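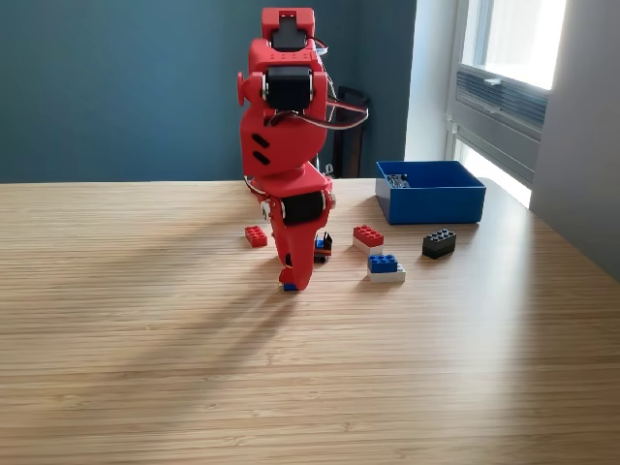
Household papers are seldom given a system of their own. They arrive by post, are opened standing up, and are placed wherever there is room. In September I undertook a full review of the papers held at my address in Lelska, the first since I moved here. The sorting was carried out on the light wooden tabletop, on which a white envelope is easy to see and a cream one, regrettably, is easy to miss. I set out the procedure below in the hope that it may be of use to readers who have written to this blog on the related matter of drawers.

The papers had been kept in three places: a drawer in the hall, a suitcase under the bed and a biscuit tin. The oldest item was a receipt for a carpet that I no longer own. The total came to 559 sheets, not including instruction leaflets, which were dealt with separately and with less patience.

My first attempt was arranged by date. It was abandoned after one evening. A person looking for a boiler certificate does not generally remember the year in which it was issued, and a file arranged by year requires that person to look in every folder. I then began again by subject, and this arrangement has been kept.

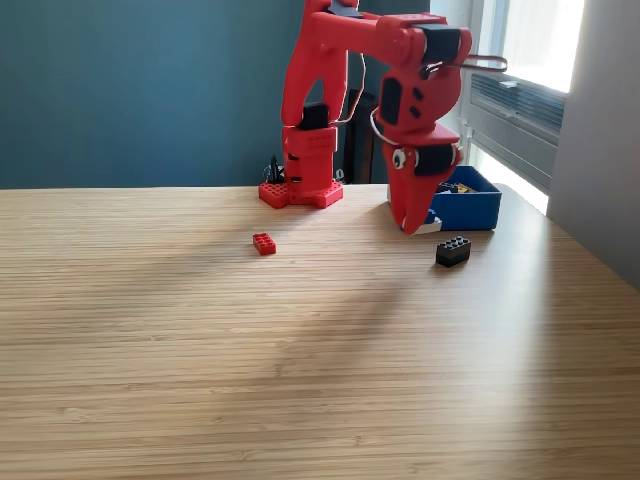
Folders and their names

The present file consists of 16 folders, held in two Sakisora boxes. Each folder carries a plain name in pencil. I recommend pencil. Ink was used for the first four, and "Heating" has already had to become "Heating and water" by means of a sticky label which does not stick.

Names should be the words that would come to mind when the paper is needed. "Utilities" was considered and rejected, as I have never in my life gone to look for a utility. The folder is called "Gas and electric" and contains the letters from Drarnovex, newest at the front. A single folder for "Miscellaneous" is permitted. It is limited to 30 sheets, and when that limit is reached the contents must be sorted again before anything further is added.

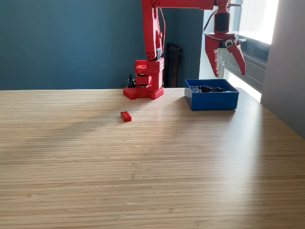 Letters that refer to one another should be kept together even where they belong under different subjects. The correspondence with Khattak over the replacement of the back boiler, for instance, included an invoice, a guarantee and two letters about a damaged skirting board. These had been separated in the first sort, and it took the better part of an afternoon to bring them back into one place. A short note has been left in the "House repairs" folder to say where they are now.

Retention

It is my practice to keep bills and bank papers for seven years. Certificates, deeds and anything bearing a stamp are kept without limit. Guarantees are kept for as long as the article is in the house, and I was surprised by how many had outlived a kettle. Readers whose affairs are less simple than mine should take proper advice before disposing of anything.
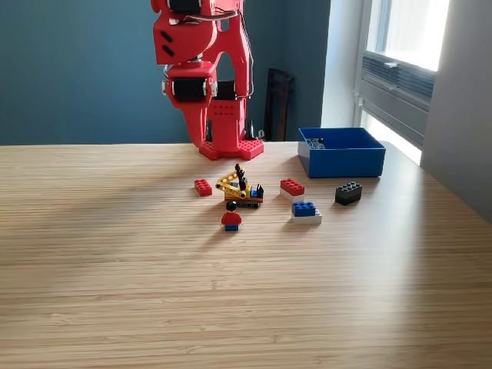 Shredding was done in small batches, as the machine overheats and must be rested between them. The shreds were offered to a neighbour for her compost and were accepted, although windowed envelopes had to be removed first – a task for which I had made no allowance.

Personal letters and postcards were set aside at the outset and have not been filed. They remain in the biscuit tin. I have come to no view on whether they ought to be arranged by sender or left as they are, and would be glad to receive the opinion of any reader who has attempted it.

The instruction leaflets will be the subject of a later post.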